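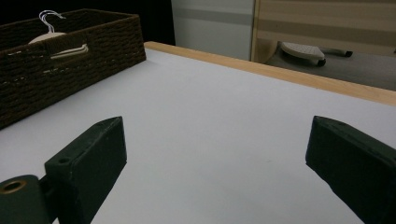

Grendavum opens its repair-and-lend library to the whole county this July

FOR IMMEDIATE RELEASE

Hi, I'm Yvette Fehr, and I run Grendavum, the lending library for household stuff on the ground floor of the old Van den Broek building. I usually write these things in the third person because that's how I was taught to do it, but I've been waiting two years to send this one and I'd like to just tell you the news myself.

Starting in July, anyone who lives in the county can borrow from us. Up to now you had to live inside the city limits, and I have had to turn away some very nice people who live one street too far over (one of them could see our front door from her porch!). That rule is gone. Bring a photo ID and something with your address on it, and you can walk out with a tent, a pasta machine, a carpet cleaner or a sewing machine the same day.

We have 1,676 things on the shelves as I write this, and the catalog goes online the same morning the new rules start. You'll be able to look things up, put your name on a waiting list and renew from home. Renewing used to mean calling me, and I'm not always great at picking up the phone, so I think everybody wins there.

What it costs

A household membership is $9 a month. You can have up to six items out at one time, for two weeks each, and you can renew once if there's no one waiting. Big party items (the folding chairs, the canopy, the punch bowls) go out for four days instead, and you'll want to ask early if your party is in graduation season. Late fees are staying exactly where they are. If nine dollars is too much right now, tell whoever is at the desk and we'll sort it out quietly. We don't ask for paperwork.

The repair evenings

These are my favorite part of the place, so bear with me. Twice a month we stay open late, starting at 6 p.m., and people bring in lamps that flicker, toasters that won't stay down, jeans with blown-out knees, wobbly chairs, you name it. You sit next to somebody who knows how to fix it and you do as much of the work as you feel like doing. There's coffee, and there's usually a cake.

With more people coming, we've grown the evenings too. Prukeo, the hardware shop across the street, is giving us screws, glue, fuses and sandpaper for the first year, and their staff will be teaching a short class on sharpening kitchen knives. Bring your own knives, wrapped in a towel please. Sewing repairs get their own corner with better lamps, which the menders have been asking me for since our first winter.

How we got here

Droris, the neighborhood fund, gave us a grant of $4,000 to cover the catalog software, new shelving and a second desk for check-ins. I filled out that application at my kitchen table with a head cold and was sure I'd botched the budget page. They said yes anyway, and I yelled so loud the dog left the room.

What we could use

We'd love ice cream makers, working dehumidifiers, kids' snowshoes and board games with all the pieces. Please don't leave things outside the door, even with a sweet note. We can't take mattresses, car seats, helmets or anything that runs on gasoline. And if you borrowed the big stockpot with the dented lid last fall, we miss it, and there's no fee if it comes home.

Reporters and photographers are welcome at any repair evening. Give me a heads-up so I can save you a chair and a slice of whatever's been baked.

Press contact: Yvette Fehr, Grendavum, ground floor, Van den Broek building. Ask for me at the desk or leave a message, and I'll call you back the same day.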